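Reference > Events > Demonstrations > Komisia Open Day

Main Index Topics A–Z Recent Changes Contributors Help

Komisia Open Day

The Komisia Open Day is a public demonstration of robot manipulation held each June at the Beststead workshop in Furkby. It is organized by Komisia, a small engineering group that develops control software for robot arms working in and around storage equipment. Visitors watch arms operate at metal shelving, follow the view from cameras mounted near the grippers, and put questions to the operators between runs. The event is free, but entry to the work area is by timed group.

Background

Komisia was formed by Mariann Somogyi and Ismael Barbosa, who had earlier worked together on conveyor sorting. Its first project concerned the retrieval of items from flat, solid shelves. Work on open shelving began after a customer asked for a system that could reach between the levels of wire racks without removing them. The group moved into the Beststead building soon afterward and used its loading hall for tests.

The first open day was arranged at short notice for suppliers and a few local schools. One arm was shown, and the program consisted of a talk by Somogyi followed by repeated runs of the same reach. Later editions added a second station and a printed guide. Registered attendance at the most recent edition was 593, the highest to date.

Format

Groups are limited to 16 people and remain in the hall for one session. Each session has 3 parts: a safety briefing, a demonstration at the shelving, and a review of recorded camera views on a wall screen. Sebastião Aguiar has given the briefing at every edition. Visitors stand behind a painted line, and an operator holds an enabling switch whenever the arm is powered.

A session begins with the arm parked. The operator selects a start position, the arm moves at reduced speed to the entry point, and the gripper opens before it passes beneath or between the shelf members. Speed is reduced again inside the structure. If measured force at the wrist exceeds a set limit, motion stops and the operator backs the arm out along the path it entered by. Stops of this kind are left in the program and are explained to the group as they occur.

Work at the shelving

Most demonstrations deal with reaching upward from below. The approach is harder than a reach from the front, as the arm must fold under the lowest level and the outside cameras lose sight of the gripper for part of the path. The controller then depends on joint positions, wrist force, and the camera at the gripper. 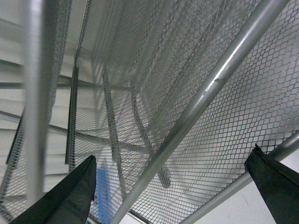
Metal mesh presents a particular problem for depth sensing. Light passes through the openings, so a sensor may report the distance to the mesh at one point and the distance to a wall behind it at the next. At a steep viewing angle the openings close up and the same panel can be read as a solid surface. Round tubes add a second difficulty: a bright highlight runs along the length of the tube and shifts as the camera moves, which can displace the estimated edge.

Komisia treats any mesh panel as solid for planning purposes. The outline of the panel is fitted from its frame and from the tubes nearest to it, and the planner keeps the gripper outside the resulting volume. The method is conservative. It rules out some short paths that a human operator would take, and runs are slower as a result. Raíssa Brandão, who wrote the fitting routine, has described the loss in speed as acceptable for storage work but not for picking lines.

Gripper fingers are kept apart during the upward reach. A wide opening leaves the center of the camera view clear and allows a tube to pass between the fingers. It also increases the overall width of the tool, and the planner checks clearance on both sides before each step. The minimum clearance used at the open day is 12 millimeters. In ordinary testing a smaller value is sometimes set.

Camera review

The review portion uses recordings made during the session. An operator plays a run at normal speed and then steps through the part in which the gripper is under the shelf. The planner's estimate of tubes and panels is drawn over the recording, and errors in the fit are visible as lines that do not follow the metal. Visitors may ask for any moment to be shown again.

Vlasta Jurić introduced the review at the third edition. Before that, people at the back of a group had little view of the gripper once it was under the rack. A live view was tried first, but operators reported that questions during motion were distracting.

Related activities

A second station, named Azimi after the software package it runs, allows visitors to guide a passive arm by hand along a short path. The path is then replayed on a simulated arm. No powered motion takes place at this station, and it is open to children accompanied by an adult.

Schools may request a separate morning session. These sessions follow the same order but replace part of the review with an exercise in which pupils mark tube edges on printed stills. The marked sheets are compared with the output of the fitting routine.

See also

Collision checking
Force-limited motion
Wrist-mounted camera

Last revised 2025-02-06 | Contact the editors | Copyright and reuse | Back to top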